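Cimard Plus: is anyone paying for it?
Posted by Siham Ghoneim, 1 Oct 2024

siham_g
Right, I got the email last night and I'm a bit cross, so bear with me. Cimard (the photo and notes app, I've had it for years) is bringing in a paid tier called Cimard Plus. It's 5 pounds a month if you sign up on their website and 7 if you do it through the app on your phone. Same features either way. You get longer videos, the ability to edit a post after you've put it up, and a little green leaf next to your name. The leaf is the bit that annoys me most and I can't really explain why.

I run a small page for my sewing repairs and I've got 472 followers on there, which is tiny, but most of my customers come from it. The email says Plus members will be "shown first" in local search. So is that me off the bottom of the page unless I cough up? Has anybody signed up yet, and does it do anything?

dalia.zaki
I signed up the day it opened in my area because I'm weak. The editing is lovely, I'll say that! I make typos constantly and used to delete the whole post and lose all the comments. As for being shown first, I haven't noticed a jot of difference, but I'm in a small town and there are maybe three of us on there selling anything.

Whatever you do, don't sign up on the phone. Do it in a browser, then log out and back in on the app and the leaf appears. I went round in circles for an hour before somebody told me about logging out.

Nawal El I
Can I be the one who sticks up for them a bit? It's been free all this time. Servers cost money and I'd sooner pay a fiver than have my feed stuffed with adverts for mattresses. People moan about adverts, then they moan about paying. What would you like them to live on?

siham_g
Nawal, I'd pay for no adverts! I'd pay tomorrow. Read the email again though, Plus members still get adverts, just "fewer". Fewer than what? It doesn't say.

Nawal El I
Oh. I missed that. I thought it was none at all.

I still think a fiver is fair for the editing and the longer videos, but yes, that's cheeky.

natsumi_n
Same thing happened with Yazzie in February. They brought in a badge and said it was to show you were a real person, then anybody with a bank card could have one, and within weeks I had a "real person" with a badge trying to sell me crypto. I reported it and got an automatic reply thanking me for my interest in Yazzie Gold. I left not long after and I haven't missed it, apart from one group for people who keep quails.

On the price difference: that's the phone shops taking their cut and the app passing it on to you. Plenty of them do it now. I don't love it but at least Cimard tells you there are two prices, Yazzie kept that very quiet.

I keep a blog for the bits and bobs I'm interested in and I'd say to anyone with a little business, have a page of your own somewhere and treat the apps as extra. Mine's on Nuvus, costs me 40 pounds a year, and it puts up whatever I like at whatever size I like.

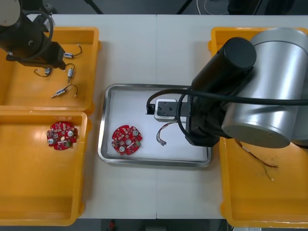 Little motors in a yellow tray

And it loads quickly on my mum's ancient tablet, which is my test for everything.

rania_ek
Sorry Natsumi but I don't agree with the "get your own page" advice, and I hear it all the time. I had one for my baking. Paid for it two years running, and I think the only visitors were me and my sister. People don't go looking for pages any more, they open the app and scroll. You might hate it, I hate it, but that's where they are.

Siham, if most of your customers come from Cimard then I'd pay for one month and see. It's less than I spend on parking. Put a note in your diary to cancel, because it renews by itself.

natsumi_n
Fair enough, and mine's a hobby so I don't need anyone to turn up. It's a different thing if it's your rent.

dalia.zaki
Cancelling is under Account, then Billing, then you scroll past a big picture asking if you're sure. The cancel link is in grey. I only know because I went to look for it in case.

geson_refugee
Nobody's mentioned Geson. I moved everything there in the spring and it's free and it lets you edit. Quieter, yes, but the people are nice and there's a decent mending and sewing crowd. Siham, you'd do all right.

rania_ek
Free for now! Cimard was free and friendly too once.

geson_refugee
Well yes. I'll enjoy it while it lasts.

siham_g
Thank you all, this is much more use than the help page. I've had a look at Geson and put up a couple of photos of a coat lining, and a lady has already asked if I do zips (I do zips). I'm going to try one month of Plus through the website as Rania says and keep a note of where each new customer found me. Dalia, does the leaf come off if you cancel, or are you stuck with it till the end of the month?

dalia.zaki
Stays till the end of the month you've paid for, I think. You can hide it in Profile in the meantime, there's a little switch near the bottom.

Last updated: three replies added since first posting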